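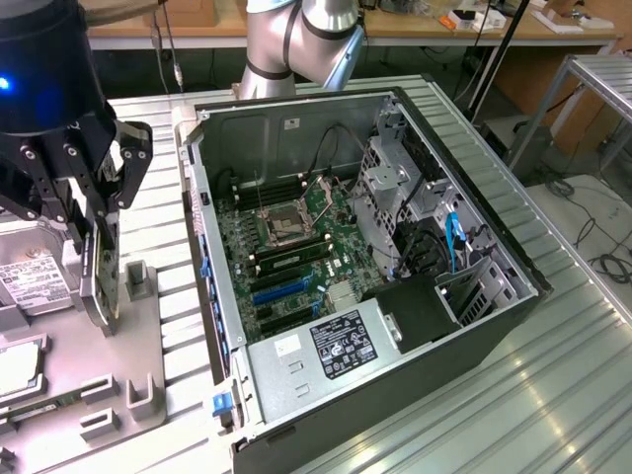 # Desktop teardown and parts recovery

Yaroslav Chornovol, Group 2, Plullden workshop

## Aim

Our group was asked to take a retired office desktop down to separate parts, record how each one is held in, and say which parts are worth keeping for the Kostiuk refurbishing program. The program was offered 200 old machines in September and needs a method that students can follow without much help.

## Method

We worked with the tower on its side on the metal bench. The order we settled on was:

1. Side panel off, cables labelled with tape
2. Heatsink and processor
3. Memory
4. Drives and drive cage
5. Fan and power supply
6. Motherboard

The Dell board has two banks of memory slots, one on each side of the processor socket. We left a green module in its slot until the processor was out and bagged. The retention lever has to be fully open before the chip is lifted, and the socket should be covered soon afterwards. We didn't have a cover at the bench, so that step was added to the sheet later.

## Problems

The looped black wires by the fan housing got in the way of the drive cage. On the second attempt we unplugged the fan first — this was much easier. Our screws also got mixed up, and sorting them cost us most of the afternoon break.

## Results

The processor and memory went to Grindow for testing. The case and brackets were put in the scrap metal bin. The power supply was kept but marked untested, as students are not allowed to open one.

## Changes for next time

- Use a divided tray for screws
- Put socket covers out before starting
- Move the fan ahead of the drive cage in the order

The revised sheet is in the Cikar folder with our parts list.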